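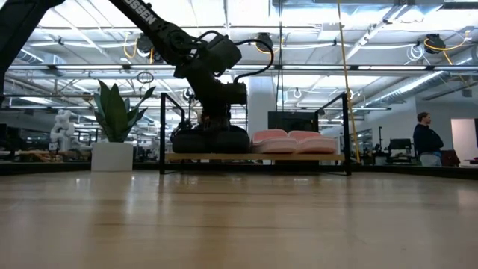
Black arm, light wood shelf, pink pads on the right.

1/ Notes on keyboard layouts for people who type in two languages. I switched to a split layout in May and kept a log. Posting the useful parts.

2/ Starting point: the stock US layout, 77 words per minute over a ten-minute test, English only. Greek was slower and I never measured it properly. Fotini Tzavaras asked for that number and I don't have it.

3/ The new layout is Ondar. It moves the nine most common English letters to the home row and puts accents on a thumb layer. No dead keys. You hold the thumb, press the vowel, release.

4/ Dead keys were my main complaint with the old setup. Each accent costs a keystroke with nothing on screen, and if you mistype the second key you get a stray mark that has to be deleted separately.

5/ Practice text was a list of 344 words pulled from my own email. Generic lists overweight words I never type. Mine had "invoice" and "regarding" near the top, which was depressing but accurate.
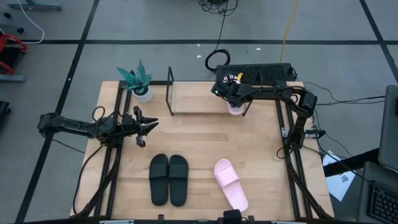 6/ Speed dropped to the low twenties in week one. I kept the old layout for work until noon and used Ondar after that. Mixing them did less harm than I expected - the errors were mostly on punctuation.

7/ Punctuation is the weak part of the design. The semicolon sits under the left ring finger and the apostrophe is on a layer. For English that is a bad trade. I swapped them on the second Wednesday and left it that way.

8/ Ulises Palomino tried Dvorak on the same list and got back to his old speed sooner. He only types English, so the accent layer gave him nothing.

9/ Current state: roughly 70 words per minute in English. Slower than before, with fewer corrections. My log has 3,348 corrected keystrokes in total and most of them are from the first two weeks.

10/ Remaining problem is shortcuts. Copy and paste are no longer next to each other. I mapped both to the thumb layer and still reach for the old keys when I'm tired.

11/ Will post the word list and the modified layout file once I clean up the comments. The apostrophe swap is one line if you want to do it yourself.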